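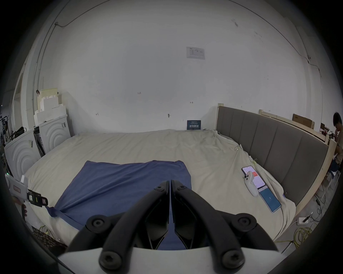 Notes for the open day visit, Introduction to Automation, section B

Welcome back, everybody, and thank you for being so patient about the bus! These notes go with our trip to the Setum open day, and I'd like you to read them before we meet again, even if (as I suspect) a few of you were mostly there for the cookies.

The demonstration we joined was Mélanie Girard's, on teaching by hand. Remember her main idea: a person does the household job with a pair of hand-held grippers, the grippers record the motion, and a robot arm learns from the recordings later on. Her group wants over 1,000 recordings of folding and smoothing before they train anything, and on the day of our visit they had 277.

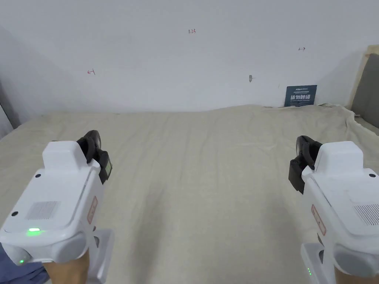

Cloth is a hard subject for a robot, and I hope you'll give it a good long think, dear people, before you start the worksheet. A box keeps its shape when you pick it up, and a bedsheet most certainly doesn't. Every lift makes new folds, so the program has to look again each time. Take the stretch of cream cloth between the two grippers, with its shallow creases and the bunching toward the wall, and ask yourselves where you would close the black jaws first, and what the other hand ought to be doing meanwhile.

For next time, please read pages 113 to 117 in the Agbayani reader and write me half a page on one chore at home that you'd find difficult to teach this way. Chidubem Nwankwo has kindly offered to take questions by email, and Raimo Mäkelä will lead the second visit in April.

Last updated 2/2/22

Contact: R. Plattner, Urnley course office | © Urnley | Back to top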